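Search tickets Search
Category: Water & Irrigation > Controllers > Faults (open)
3 min read

Ticket 459: Skiretti controller skips zone 2 overnight
Raised by: Saimi Ojala
Handled by: Ibsa Sisay
Opened 7/5/24

Reported fault: zone 2 doesn't run on the night program. It runs every time on manual. Zones 1 and 3 are fine. The Skiretti help page blames "low mains pressure", which I don't believe, as zone 2 is the closest to the tap and zone 3 is up the hill.

Tried so far: factory reset, new backup battery, program typed in again from scratch. Same result each time. The Clelum app says zone 2 finished normally on all of those nights. The bed was dust in the morning, so I wouldn't put much weight on the app.

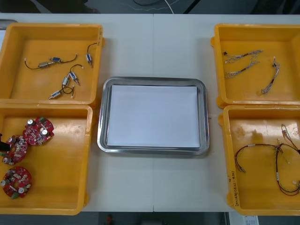
Ibsa: Please check the rain sensor setting and send the log export. Can you also confirm the firmware is current?

Saimi: Rain sensor is off and has been since June. Firmware is current according to the app, for whatever that's worth. Log attached. It has 3,089 lines and most of them say "OK". I'd like to know what it would take for this thing to write something other than OK.

Ibsa: Thanks. The log records the command going out and doesn't check for flow, so "finished normally" only means the timer ran down. I agree that's a poor choice of words. Could you swap the zone 2 and zone 3 wires at the controller and leave it overnight?

Saimi: Swapped. Zone 2 bed got watered, zone 3 bed didn't. So the valve is fine and so is the pressure, as I said at the start.

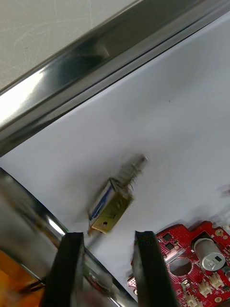

Ibsa: That puts it on the zone 2 output, or on how the night program drives it. A Kalogeropoulos dealer had a similar case where the seasonal adjustment had dropped to 12 per cent on one zone only. Look under Advanced, second page.

Saimi: It's at 100. I also don't see how an adjustment gives you no water at all. Somebody on the Zeluvby forum says to add a 500 millisecond start delay. He doesn't say why and I doubt he knows.

Ibsa: Try the delay anyway, with the wires back where they were. It's quick to undo.

Saimi: Delay added, wires back. Zone 2 ran last night. One night isn't a fix in my book. Please leave this open.

Status: Waiting on customer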